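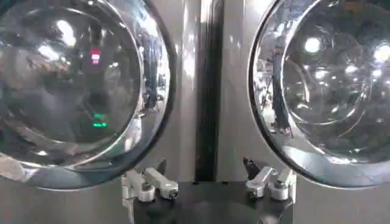 Dukton's laundromat is staying open late

Good news for anyone in Dukton who's been drying jeans over the back of a chair since the flood! The laundromat on Innes Street will stay open until midnight right through to September, and I've already been down twice (the second time was mostly for the chat).

Wendy Yeoman, who took over the lease last year, told me she'd been turning people away at nine every night and felt rotten about it. She's had more than 2000 loads through since the water went down, a lot of them from the Vambridge end of town, where plenty of laundries are still stripped back to the studs. A wash is staying at the old price, and pensioners get their first dry free on weeknights.

What to bring

Coins, for a start – the change machine is hopeless and Wendy knows it. Bring your own powder too if you're fussy about smells. The dryers are numbered, so remember which one you've used, especially if you're ducking across the road for chips like I did.

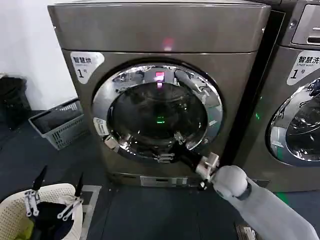

Doonas and blankets

Agnes Semple is running a blanket swap from the front counter, and she had 94 on the shelves when I called in. Take one if you need one, no forms or anything. She'd love more single doonas, clean please, and she's got enough crocheted rugs to last her until the next flood.

Drop-offs are any time after lunch, and if you can't get into town, Alistair Laing will pick up from Wimport in his ute.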